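Keeping the Linen Moving: A Conversation with Catherine Geddes 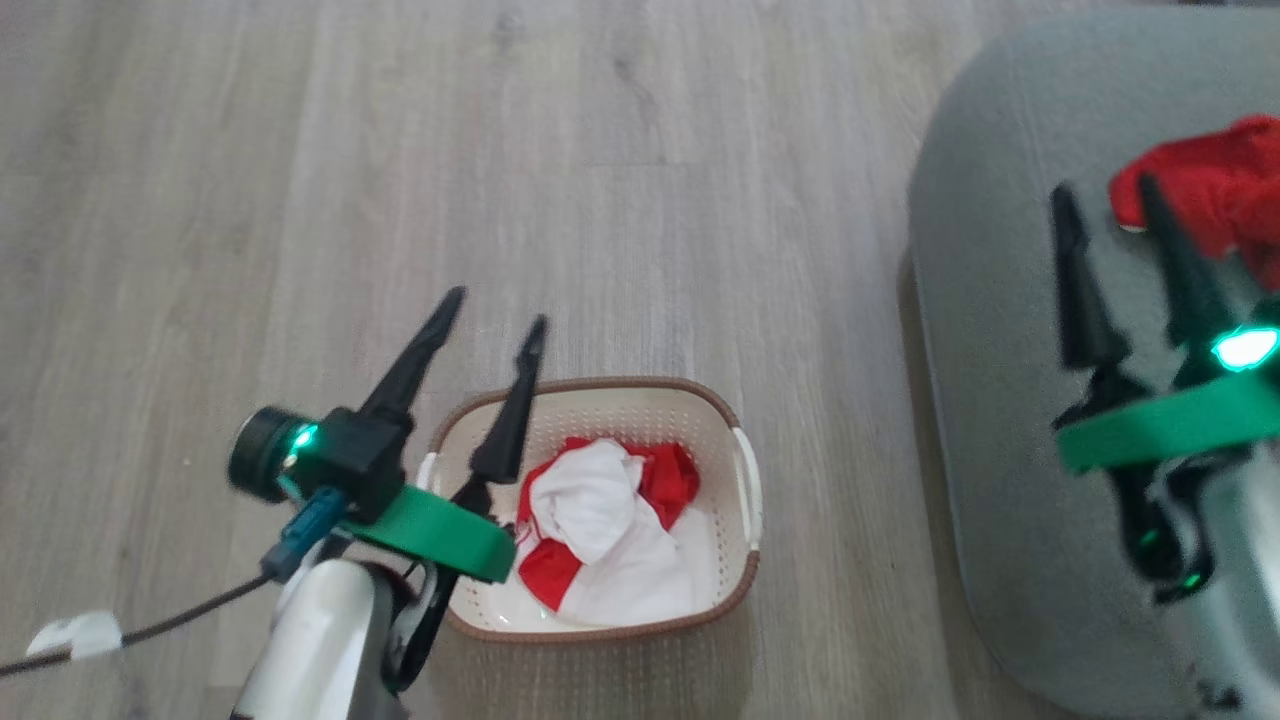

Jun 1, 2023

Catherine Geddes has overseen domestic services at Nisbet House for 12 years. The residence provides furnished accommodation to 130 visiting staff and students, and the laundry that passes through its shared rooms has occupied a good part of her working life. She spoke with Ailsa Cairns for the residence bulletin shortly after the new guidance on laundry in common rooms was issued to residents in May.

The guidance runs to a single page. Ms. Geddes explained that an earlier version had been much longer and had been read by very few people. "We had four pages on sorting alone," she said. "Residents want to know where to put their things, when to collect them and what happens if they forget. I took out nearly everything else."

Its first instruction concerns baskets. Each household is now asked to use one small basket per load and to carry it directly to the machine. The large hampers that used to stand at the end of each corridor have been withdrawn. Ms. Geddes acknowledged that the change was not universally welcomed.

"Some residents liked the hampers, and I understand that," she said. "You could drop something in and forget it for two weeks. The difficulty is that other people could not get past them, and the clothes at the bottom were in a poor state by the time anyone looked. A small basket fills up quickly. You have to deal with it."

She has a clear preference for plastic baskets with perforated sides and a handle at each end. Wicker, in her experience, catches on knitwear and is difficult to wipe down. Fabric bins lose their shape. The residence purchased 300 plastic baskets through its regular supplier, Edent, at a total cost of $1,795, and any household may request a replacement from the front office.

The question of color arose early in the conversation. Reds and whites are the combination that brings most residents to her door, usually with a pink shirt in hand. The guidance asks that the two be separated before washing, although Ms. Geddes takes a relaxed view of what happens before that point.

"They can share a basket on the way there," she said. "I do it at home. What matters is that you take everything out and look at it before you load the machine. Shake each piece open. A red sock inside a white sleeve is very easy to miss if the whole bundle goes in as it is."

Asked about clothing left on furniture, Ms. Geddes was more firm. Sweaters and shirts draped over chairs and floor cushions account for most of the items in the lost property cupboard, and many are never claimed. She asks residents to check the soft seating before they leave a room, including the space behind it. Garments with a name written on the label are returned to the household the same day. Unmarked items are held until the end of the month and then passed to the Memar clothing exchange, which operates from the ground floor.

The guidance also covers floors. Baskets may be set down while a load is being gathered, but they should be kept clear of doorways and taken away afterward. Ms. Geddes noted that the hard flooring in the shared rooms is simple to sweep and mop when it is clear – and that cleaning staff should not be expected to move personal laundry in order to reach it.

A new detergent, supplied under the Zormont name, has been placed in each laundry room for general use. It is unscented, following several requests. Residents who prefer their own product may continue to bring it, provided the bottle is taken away after use.

Ms. Geddes intends to review the arrangements once the summer arrivals have settled in. She would like to add a folding table to the second-floor laundry room, where residents currently fold on top of the dryers, and is waiting for measurements before placing an order.

"I would also like the iron back," she added. "It was borrowed in May. Whoever has it may leave it outside my office, and I will not ask any questions."

Copies of the guidance are available at the front office and on the notice board beside each laundry room.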